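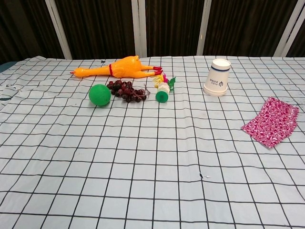 Wanted: people to come and play long, slow board games with us in Bradness

Noticeboard > Clubs and groups > Games > Players wanted

We use cookies to remember which notices you've already read. By carrying on you're agreeing to this. OK / Change settings

Hello! I'm Tín Hứa and I run the Ung evening, a games group that meets in the upstairs room at the Enden in Bradness. We've lost 2 of our regulars to a new baby (same baby, they're a couple, congratulations both) and we badly need some new faces before the winter campaign gets going.

We mostly play Trunutus. If you haven't come across it, don't worry, hardly anyone has. It's a trading and exploring game that I started writing when I was off work with a bad knee, and it has grown a fair bit since. You run a small shipping family, you squabble over harbours, you get married off to people you don't like, and every so often the weather ruins everything. The rulebook is up to version 6 and I'm still fiddling with the chapter on debt, so if you're the sort of person who enjoys telling someone their rules don't make sense, please come, I mean it.

What I'm after is players who can manage most weeks through the winter. It needn't be every week – we all have lives – but the campaign carries over from one session to the next and it's a pain for the rest of the table when a family sits idle for a month. We start at seven and try to stop by ten, although the last war went on till nearly midnight and I had to ring home and grovel.

You don't need any experience. One of our best players had never touched anything more complicated than Ludo and she now owns most of the northern coast. You do need to be over 18 (the room is above the bar and that's their rule), all right with a bit of mental arithmetic, and able to lose a ship without sulking for the whole evening. A short sulk is fine. I've had plenty.

It costs £2 a session, which goes towards the room. Tea and coffee are included, and you can bring a drink up from downstairs, but please keep it on the side shelf and well away from the paper maps. I drew those by hand and I will go quiet and strange if you spill on them.

I'd also love to hear from anyone who can draw. The cards still have my own sketches on them and the whale looks like a slipper. There's no money in it, I'm afraid, but I'd put your name on the box and buy you dinner.

The stairs at the Enden are steep and there isn't a lift. If that rules you out, get in touch anyway. We've done sessions at people's houses before and I'm very happy to do it again. Parking is easiest behind the library, or the 827 bus stops right outside.

To join in, send me a message through the noticeboard and tell me a little about yourself: what you like playing, which evenings you can't do, and whether you'd rather be rich or feared (this does affect where I sit you!). I'll try to answer everybody within a few days. If you'd like to watch a session before you decide, just say so and I'll find you a chair.

Posted 09/11/2021

More from Clubs and groups
Altos needed for carol singing
Beginners' bridge, Bradness library
Second clarinet wanted, all ages
Walking group – new routes for November
Chess partner sought, daytimes only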